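Keeping the old machines going

When I rang the woman who runs Stendeo, a two-room computer repair shop behind the bakery, she asked whether I minded her eating a sandwich while we talked. I didn't mind at all, and we were still going long after the sandwich was finished. 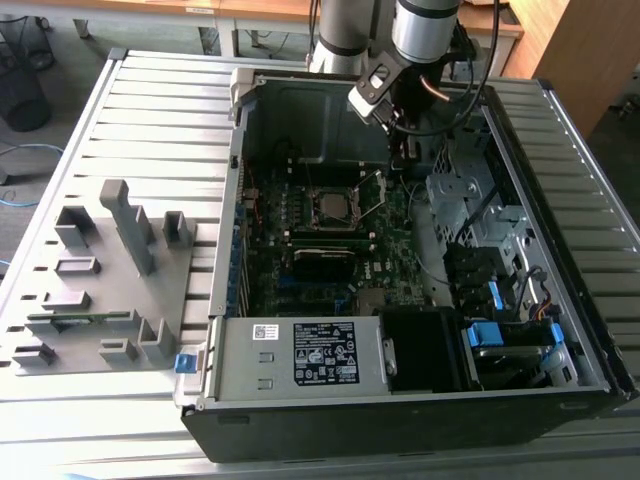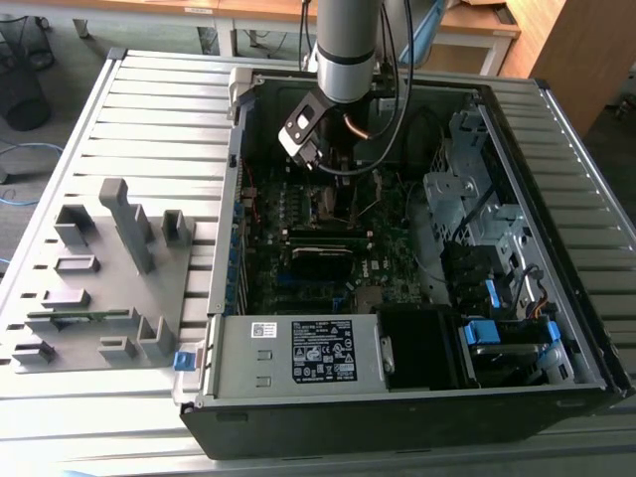
Desktop computers, side panel off.

She started out at Rajput, a firm selling office furniture, where she was the one people fetched when the printer sulked. "I had no training whatsoever," she says. "I had a screwdriver and a good deal of cheek, and I suppose I've still got both." She left one February with a small loan from her aunt and took the lease on the shop the same week, before she could talk herself out of it.

Her job book now stands at 2534 repairs, all written up by hand. Most of her customers are local, and a good many are past seventy. "They come in apologising, poor loves, as if they'd broken it on purpose. I put the kettle on first and look at the computer second."

Does she ever tell people to give up and buy new? "Oh yes, but not often. If it does your letters and your photographs, what more do you want from it? I had one gentleman who'd been told by three different people that his was finished, and all it needed was a new power supply and a jolly good clean."

Saturdays are busiest, and she'd like to take on an apprentice, ideally someone who enjoys a chat (I can see why). In the meantime she shuts at six, walks the dog along the canal and tries not to answer the phone. "I always do answer it, though," she says. "It's usually my aunt."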